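folley-teardown – readme

Teleop demos, desktop PC strip and refit. Two arms, one open tower, one printed fixture. Read this before you pull anything, most of the questions I get are answered somewhere below.

Status: usable. v2 folder layout. v1 is still on the Tromby share, please don't mix them, the gripper units are different (v1 is raw counts, v2 is mm).

What's in it

985 episodes, all driven by people, no scripted motion. 181 are held back as the test split, list is in splits/test.txt. Don't reshuffle. If you must reshuffle, rename the thing so we can tell whose numbers are whose.

61 more sit in rejected/. Kept on purpose. Mostly dropped parts, arms touching each other, operator giving up and saying so in the notes. Some people want failures so there they are. Not cleaned up at all.

Tasks so far:
memory_out – module from slot to fixture
memory_in – fixture to slot
psu_latch – press the latch only, do not lift
caddy_pull – drive caddy out by the handle
cable_aside – push a cable bundle clear and hold it there

cable_aside is the messy one. Loads of variation between operators, see below.

How it was recorded

Leader arms on the bench next door, followers on the slatted table. Operator watches the screens, not the table – this matters, if you can see the real thing you drive differently and the demos come out too quick for the policy to copy. We tried both. Screens only from the August batch onwards.

Foot pedal starts and stops an episode. Pedal bounce gives you the odd episode with almost nothing in it, the loader drops anything under the minimum length, check min_steps in the config if your count comes out low.

A few hand-guided ones as well (Béla holding the arm directly). Tagged kinesthetic in meta.json. Your own choice wether to train on them, they have his hands in view for a lot of it and I leave them out.

Before each session: home both arms, zero the grippers, run check_cams.py. If check_cams complains about the side view it's nearly always the mount, tighten it and run again. Don't edit the calibration file by hand. Chalerm has the good copy.

Setup

Tower lies on its side, panel off, open side up. Fixture plate goes to its left, on the same table. PSU along the near edge. If you put the case back the other way round every demo for caddy_pull is mirrored and we lose a morning, ask me how I know.
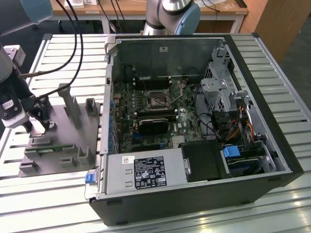 Side view, memory_out. Case open, green board strip in the fixture, gripper over the plate.

Fixture is printed in grey, files in cad/. The tall post is fragile near the base, print it with more walls than the default. Asmont version has a wider slot and won't hold anything slim, don't use that one.

Operators

Chalerm Saithong, Béla Gál, Natália Čierny, Rosimeire Cavalcanti. Id per episode in meta.json, op field. Natália is slow and very clean. Rosimeire did nearly all of psu_latch. If your policy hovers above the latch for ages, that's a habit in the demos, trim the pauses with tools/trim.py.

Known problems

– episode 2224 has the two wrist streams swapped. Numbering isn't continuous, so yes there is a 2224.
– timestamps drift a bit on long takes, resync with tools/resync.py
– language labels are one per task, dull. Tove Sveinbjörnsson is rewriting them, not merged yet
– force readings on the left gripper are not to be trusted, column is there but ignore it
– depth missing for some of cable_aside

Not covered: screws, CPU, anything with a screwdriver. Vermeulen wants screws next, seperate repo when it happens.

Licence

Internal plus partners for now. Ask before passing it on. Bugs to the tracker please and not my inbox – put the episode number in the title.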